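Storage notes: two pairs to a tote

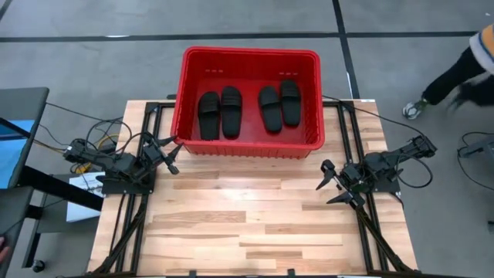
Four black slides in a red tote at the far end of the table, toes to the far wall.

The footwear section of the Jidley storage guide has been revised for December. The main change concerns open slides and sandals, which until now were covered by the same paragraph as laced shoes. They pack differently and now have their own entry.

The recommended arrangement for a shallow rectangular tote is two pairs, set side by side, all toes pointing the same way. Each pair is kept together as left and right, with a clear strip of floor between one pair and the next. The strip matters at retrieval: a hand can go in beside a pair and lift both slides without disturbing the other two.

Overlap within a pair is acceptable. A slide with a wide strap and a thick sole rarely sits square against its partner, and the fourth one in the tote above rests at an angle over the third. The guide used to call for flat placement throughout. Nermin Erdem, who maintains the footwear section, dropped that line after comparing returned totes from the Bilgin and Onden sites. Slight overlap made no difference to strap shape. Stacking one pair on top of another did, and it remains off the list.

Points from the revised entry:

Load the tote on a table, at standing height. Placing it at the far end leaves the near part of the surface free for sorting and wiping.

Match pairs before loading. Black slides of neighboring sizes are hard to tell apart once they are in the tote, so check the size mark on each sole first.

Wipe soles with a damp cloth and let them dry fully. Ribbed straps hold dust in the grooves; a soft dry brush along the direction of the ribs clears it faster than a cloth does.

Put the first pair to the left, then the second to the right. Keep the heels off the near wall where the length allows.

Do not fill the gap with socks, insoles or small items. They migrate under the soles and are then missed at the next count.

A tote with tapered walls is narrower at the floor than at the rim, so measure at the floor when working out whether two pairs will fit. Catalog dimensions are often given at the rim. Larger sizes may need one pair per tote, and the entry now says so.

The last full count covered 2,973 pairs across all sites, of which 1,164 were slides or sandals. Mixed pairs came to 17, all of them found in totes that had been loaded with three pairs or more. The three-pair layout has been withdrawn - existing totes can stay as they are until they are next opened.

Label position is unchanged: short side, upper left, pair count first and sizes second. Sites using the Troletti label sheets should continue with the current template. The entry for boots is still under review and will follow in a later issue. Corrections to the slide and sandal text go to Nermin Erdem, with the section number in the subject line.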